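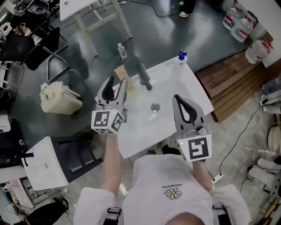 Can a machine do the bathroom sink yet?

nikau_k
Posted Jul 4, 2022

Right, settle something for us. My brother-in-law reckons that inside 2 years we'll all have a thing that trundles into the bathroom and cleans the basin. I say no chance. I look after the welfare block at a joinery shop in Etbridge and I'd hand over washbasin duty tomorrow if somebody would take it off me, so it's not that I'm against the idea! I just look at what my hands do in there and can't see two grey fingers managing it. You've got the tap to get behind, the drain to get round, the bottle that always ends up parked in the back corner, and whatever brown mark has turned up by the edge this time.

Anyone here seen one do it for real? Not a video with music on.

Nikau Kerslake

trandley_pete
No. Next question.

wycliffe_n
I'll have a go at this as I've spent a fair bit of time with grippers (the kind held in the hand, with the pattern markers on so that a camera can work out where they are). The fingers are better than you'd think. Picking up a little bottle by the cap and putting it back down is fine after a bit of practice. I'm clumsy and I got there by lunchtime.

Wiping is another matter. With your own hand you feel the cloth bunch up and you sort it out without thinking. With a gripper you're going by eye, and as soon as the cloth folds under itself you're polishing with a knuckle of wet fabric. Then there's a shiny white basin, where a clean bit and a wet bit look much the same to a camera.

So I'd say the hands are nearly there and the sense isn't. I'd not bet on 2 years but I wouldn't bet against ten either.

mags_in_the_mill
Wycliffe, if a person's holding the grippers then it's a person cleaning the sink, surely? My nan had tongs.

wycliffe_n
Ha, yes, fair. But that's how they learn it. You do the job over and over with the same fingers the machine will have, and the recordings are what it gets trained on. If I can't do it with those fingers, it has no hope. If I can, it might.

Fred Barasa Rd
We had a floor scrubber on trial in May, the ride-off sort that drives itself. Lovely on the open floor. Then it met a pallet and a power strip with its leads trailing, and it sat there beeping until I moved them. I spent about 30 minutes of every shift tidying up for the thing that was meant to be tidying up for me. Sent it back.

And that's a FLOOR. Flat! A basin has got corners and a plughole and somebody's bits of cardboard left on the side.

trandley_pete
What Fred said. Any shop I've worked in has cables across the floor and a chair where you don't want it. Robots want a showroom.

kulberg_jo
I don't agree with Pete at all, sorry. We've had an arm loading blanks for 3 years and everyone said the same about that, too messy, too fiddly, it'll never cope with our lot. It copes. We did have to put a mat down and tape a line on the floor and shout at people about their bags, but we should have been doing that anyway.

I think folk compare the machine with themselves on a good day. Have a look at how the basin gets done at ten to five.

nikau_k
Jo I feel seen and I don't like it.

But your arm is bolted down and the blanks are all the same, aren't they? Mine would have to come to the sink, move whatever's been dumped on it, decide if it's rubbish, and then clean. It's the deciding that gets me. I threw away a bottle with a perfectly good inch of hand soap in it last month and I've still not heard the end of it.

kulberg_jo
They're the same size, yes. Not always the same way up. I'll give you the deciding though.

mags_in_the_mill
What would you pay for one? I'd go to 100 quid a month if it did the loo too.

trandley_pete
For 100 quid a month I'll come and do it myself Mags.

wycliffe_n
Nikau, try it for yourself. Take a pair of kitchen tongs in each hand, cloth in one, and do your basin start to finish with no cheating. Then tell me which bit beat you. I'd like to know if it's the same bit as mine.

nikau_k
Tried it. Got the bowl done fairly well! Back of the tap was hopeless, I couldn't get the angle and I knocked the soap in twice. The stain hasn't budged but it doesn't budge for me either, so call that a draw.

Fred Barasa Rd
Bicarb and leave it overnight.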